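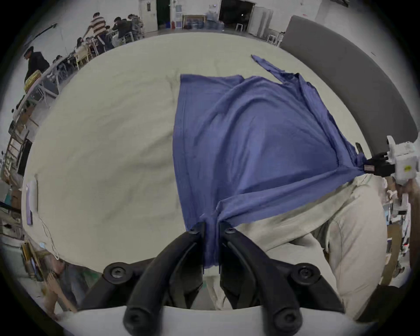

Subject: Re: [stidora-users] left fingers not meeting at the tips, pair 2
To: stidora-users

Replying to the list as well, as two other people wrote to me off-list with the same fault.

> We have two pairs of the Stidora hand grippers at Annan. Pair 1 is fine.
> On pair 2 the left one has started closing unevenly. The tips touch, but
> one finger gets to the middle before the other and pushes it across, so
> thin cloth slides out when the operator lifts. Thick cloth is OK. The
> width reading in Flinanari also doesn't go back to the same number when
> the trigger is let go.
>
> I've tightened the two hub screws as far as I was game to and it made
> it stiffer but not better. Is this the fingers, the hubs or the spring?
> Also, do you take the camera off to work on it? I'd like not to have to
> redo the camera calibration if I can avoid it.
>
> We do towels and tea towels mostly, two operators, one pair each.

It's most likely the hubs, and I'd back those screws off again before you do anything else. They hold the finger to the hub, but if you keep going past snug they also squash the washer underneath and the finger drags on the housing. That's the stiffness you felt. If it has been run like that for a while the washer will have a shiny ring worn on one side and should be replaced.

We had the same thing at Livbridge in January on our cloth bench. I'll put down what we do now, in order. It takes me under an hour per gripper, a bit more the first time.

1. Before taking anything apart

Leave the camera where it is. You can get at both hubs with it on. The only job that needs the camera off is changing the trigger spring, and you may not need to do that.

Shut down the recording in Flinanari and unplug the gripper. Then work the trigger by hand a few times, slowly, looking straight down the fingers. Note which finger leads. Pinch one layer of the cloth you normally use and pull gently. Do it with the cloth pinched at the tips, then again with a bunch of it further back. If it holds further back and slips at the tips, it's alignment. If it slips in both places, it's the pads or the spring.

From what you've written, yours is alignment.

Write down the open reading before you touch the screws. On our left gripper it was 198 when it should have been 200. That sounds like nothing, but the closed reading was out too and in the other direction, so a pinched sheet and an empty pinch looked the same in the log.

2. The hubs

There's one hex-socket screw in the centre of each hub. Use a proper key and not a ball end, because the sockets are shallow and a ball end will round them. Undo one side only. Don't take both fingers off together or you lose your reference for the centre.

Lift the finger straight up. The washer usually comes with it and then drops on the floor, so do this over a tray. Wipe the hub and look at the flat on the post. What we found was lint. It packs down in behind the finger base, a bit more each time the jaw closes, until the finger is sitting proud and slightly turned. Blue fluff, in our case. The cloths we were using shed badly for the first few washes. A wooden toothpick gets it out. Don't use compressed air with the finger off, it only drives the fluff down into the gear.

Check the washer, put a new one in if it has the shiny ring, then refit the finger and do the screw up until it stops turning easily, and no further. No thread lock. I know the sheet that comes in the box says to use it. We did the first time and it crept under the washer and glued the finger to the hub.

Now do the other side.

3. Centring

Close the jaw on a strip of plain paper held upright between the tips. Both fingers should reach it at the same moment and the paper should stay put. If it gets pushed to one side, the finger that pushed is a tooth ahead. Undo that hub again, lift the finger with the gear, move it back by one tooth and try again. You'll know straight away if you've gone the wrong way.

The curved fingers make this harder to judge than the old straight ones, because the sides can look even while the tips are off. Only go by the tips.

4. Pads

If the gripping faces are glazed, wash them with warm soapy water on a rag and let them dry properly. I don't use alcohol on them any more. It gave us a good grip for a day and then they went hard. If the surface has gone smooth and won't come back, replace both pads on that gripper as a set. One new and one old pulls the cloth sideways as it closes.

Any sticker or tape near the jaw needs a look as well. We mark ours so the left and right units don't get swapped, and a label close to where the fabric goes in can lift at the corner and catch a thread. Press it flat or move it back.

5. Zeroing in Flinanari

Plug it in, wait for the width to stop moving, then do the open position first and the closed position second. It will let you do them in the other order and won't complain, but the numbers come out scaled wrong. After that squeeze and release ten times and watch the open reading. Ours comes back to 200 every time now. If yours wanders after the hubs have been cleaned, then it's the spring, and you'll have to take the camera off after all.

If it does come to that, run a pencil line around the camera mount before you loosen it. You'll still have to redo the calibration, but starting from the line saves a lot of fiddling.

6. Checking on cloth

This is the part I'd ask you not to skip. Paper will tell you the jaw is centred and still not tell you whether it can hold a hem.

Put both grippers of the pair to work on one cloth. The operator sits at the table with the cloth partly in the lap, takes a corner with one gripper, bunches the near edge with the other, and pulls until there are folds running between the two. Hold it there, then lift both. Repeat with left and right swapped over. If one corner creeps out, it's that gripper, and you go back to the hub.

Use a thin cloth in a plain colour. On a patterned one you can't see the slip in the video when you go back to check.

Keep an eye on the cloth's loose end too. One of ours got a twisted corner in behind the finger base and it took a pair of tweezers to clear. If the operator shakes the cloth out before starting each go, that mostly doesn't happen.

A few other things, from the off-list questions:

Cables. Let the cable hang over the edge of the table with some slack and tie it off underneath, not at the handle. If it's tied at the handle the operator pulls against it at full reach and the plug works loose.

Lens. Wipe it at the start of each shift with a clean dry cloth, and not with the one being folded. Lint on a wide lens shows up as a soft grey patch and it's easy to miss on the small preview.

Housing screws. The ones down the side of the white body only hold the panels on. They don't affect the jaw. You can nip them up when they rattle but leave them alone otherwise, the threads are cut into plastic.

How often. We'd been leaving it until something went wrong. After the January fault I went back through the logs and there were 244 recordings between the last clean and the first slip I could find. So we now pull the fingers and clear the hubs at 200 and haven't had it come back. With towels you'll probably want to do it sooner, they shed more than what we use. Keep a count on a card taped to the case. The counter in Flinanari resets when you update it and I wouldn't rely on it.

For the recordings you've already made with the bad gripper, I'd keep the ones on thick cloth. For the thin ones, look at the width trace near the lift. If it drops further toward closed while the gripper is moving up, the cloth has gone. We threw those out and kept the rest.

I have a few spare washers here, the right thickness, and can post some to Annan if you send me the address. Don't buy the ones from the hardware store that look the same. They're thicker and you'll be back to a finger that drags.

One question back to you. When the screws were tight, did the trigger still return by itself or did the operator have to push it out? If it had to be pushed, change the spring while you're in there, it will have been stretched.

> Also, is there a difference between the left and right finger parts or
> can I swap them?

Same part for both hubs, but they wear to the side they've been on. I wouldn't swap used ones. New ones can go either way.

--
Livbridge cloth bench
stidora-users: replies go to the whole list by default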